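Zorica Janevski
16 Feb 2019

The year of owning less, six weeks in

I said in January that I wouldn't write about decluttering, and I've held out for six weeks, but I have now read two of the books and sat through a free talk at the library in Brandville and I have opinions.

The first is that people who sell you the idea of owning less have an awful lot of things for sale. At the back of the talk there was a table with a workbook, a set of labels, a special pen for the labels and a fabric box made by a firm called Kurnon, folded flat, for putting things in while you decide about them. I asked what was wrong with an ordinary box. The speaker said an ordinary box "carries the energy of delivery". I wrote that down on the back of my bus ticket so I'd have it right.

My method, which is free, is cardboard. I have a loft full of it. Every box that comes into this house gets flattened or filled, and the ones with a decent lid and a hand hole get kept until they fall apart. My late aunt ran her whole kitchen out of boxes from the Omerović bakery and she could find a teaspoon in the dark. 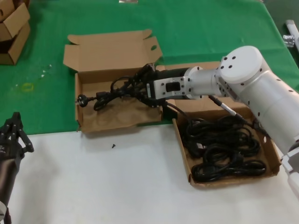
The second opinion is about the counting. Both books want you to count. One of them has you write down every single thing in a room before you're allowed to throw any of it away, and I did do this, for the spare room, over a wet weekend. I got to 186. Then I went through it the way the book says, holding each item and asking whether it had earned its place, and at the end I had 71 things left and a very sore back.

Was the room better? A bit. I can open the wardrobe door the whole way. But I'd like to know how much of that was the method and how much was me finally spending two days in the spare room, and the book has no interest in that question. If I'd gone in there with a radio and a roll of bin bags I think I'd have come out in the same place, minus the list.

And I don't believe the before and after stories. There's a couple in chapter four who cleared their garage and then stopped arguing. Good for them, but what were they arguing about? If it was the garage, fine. There's a man who gave away his ties and got promoted. I'd want to hear from everyone else who gave away their ties.

I should be fair and say that one piece of advice did work on me. The second book tells you to put doubtful things in a closed box, write the date on it and open it six months later. I've always done a version of this by accident. The difference is the date. I found a box in the loft that I could only place by the newspaper in it, and it held a fondue set, the lead for a printer I don't own any more and every birthday card my sister sent from Zonamberg. The cards stayed. The fondue set has gone to my neighbour, who already had one and took it anyway, so I'm not sure what the world has gained there.

What I can't get past is the guilt they pile on. I've got a drawer of leads and chargers. I know most of them are useless. I also know that twice last year somebody rang me wanting exactly the lead that was in that drawer, and I was the hero of the street for an afternoon. Neither book has a chapter on that.
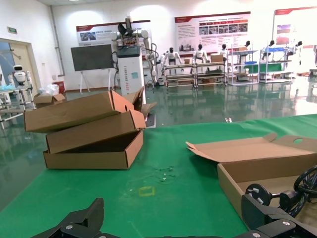 What I'm doing for the rest of the year

I'm keeping the dated boxes. I've done six so far and they're up in the loft with the lids shut, and I'm going to try very hard not to look in them before the summer.

I'm not counting anything else. I'm not thanking my socks either, which the first book was keen on. And I'm not buying the fabric box, although I did look it up when I got home and it costs more than the fondue set did.

The books themselves are going back to the library, where one of them has a waiting list. If you're next on it, the page about kitchen cupboards has a tea stain and it was there when I got it.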